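# Chapter 7: Why We Wrap Things

I grew up over my uncle's grocery in Caneck, and I can still tell you what everything in it came wrapped in. Olives got wax paper. Bread got nothing at all (you tucked it under your arm and hoped for no rain). Then one November the first roll of plastic bags showed up, and my uncle hung it by the register like a trophy!

This chapter is about packaging – where it came from, what it does for us, and why it's so hard to quit. We'll start with the shopper's side of things and get to the factories in Chapter 8. If you've read Siham Bataineh's essay on the Ghanem market, keep it handy, because I'll be arguing with it a little.
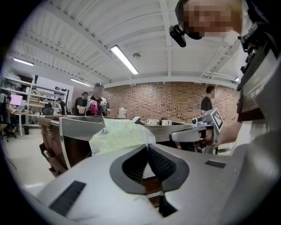
Thin plastic film caught on for a pretty dull reason: it weighs next to nothing, so it costs very little to ship. A shopkeeper could store 300 bags in a drawer that used to hold a small stack of paper sacks. It also lets you see what you're buying, at least sort of. A translucent bag with a speckled pattern, crumpled up and catching the light, gives you a hint of what might be behind it and hides the rest, and sellers learned to use both halves of that. Jihad Khalaf, who ran a spice stall for years, told me he picked his bags by color before he ever asked the price.

Before you read on, go through your kitchen and pull out two wrappers, one you'd keep and one you'd toss. Write down why. We'll come back to your notes in Section 7.2, when we look at how the town of Stonance tried charging for bags and what shoppers did next.

## 7.1 Paper, Cloth, and Leaf

Long before film, people wrapped food in whatever grew nearby.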